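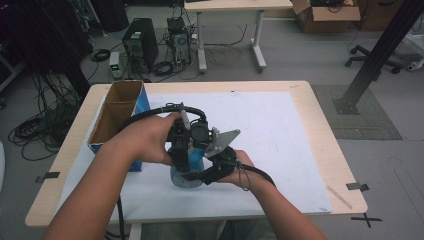

When does the new household recycling schedule begin in Stuvenwood?

Collections move to the new schedule on the first Monday in March, and every address in the town will receive a printed calendar before then.

The Stuvenwood Town Council approved the change at its regular meeting on Tuesday, December 17, 2024. Under the plan, mixed recycling will be picked up every 14 days in place of the present weekly round. Household trash will still be collected weekly, and yard waste rounds are not affected.

The decision follows a trial in the Rurneck district, where 118 households used the two-week schedule through the summer and fall. According to the report presented to the council, the amount of recycling set out in the district stayed level during the trial, while the share turned away at the sorting plant fell. Residents who took part were sent two surveys. The most common complaint concerned storage space, particularly in apartments and row houses without a yard.

In response, the town will offer a larger cart to any household that asks for one. The first cart is free. A second cart will carry a yearly charge of $39, billed with the water account. Households that already rent a second cart will pay nothing further until their current term runs out. The town has placed an initial order for 2870 carts with Hjaltested, which also supplies the present bins. Delivery will be made street by street, beginning with the Rurneck district and the streets north of the rail line.

Existing bins may be kept for yard waste or left at the curb for removal on the day the new cart arrives. Bins left out must be empty.

The list of accepted items has also been revised. Plastic bottles of any color may go in the cart, with caps screwed on. Yogurt cups and margarine tubs are accepted for the first time. Glass jars and bottles should still be taken to the drop-off points at the library and the fire station, as the sorting line cannot handle broken glass. Plastic bags, foam packaging, garden hoses and batteries are not accepted. Carts found to contain these items will be tagged and left until the next round.

Hauling will remain with Hurar, whose contract with the town was extended at the same meeting. The company will run its trucks on the existing routes, although pickup on some streets may come earlier in the day. Carts should be at the curb by 6 a.m. with the handle facing the house, and at least three feet from parked cars and mailboxes. When a holiday falls on a collection day, pickup will take place on the following day.

Residents who need help moving a cart because of age or disability may apply for doorstep collection, for which there is no charge. Those already registered do not need to apply again.

Requests for a larger or second cart may be made at the Public Works counter in Town Hall or by returning the card enclosed with the January water bill. Owners of buildings with more than four units will be contacted separately about shared containers.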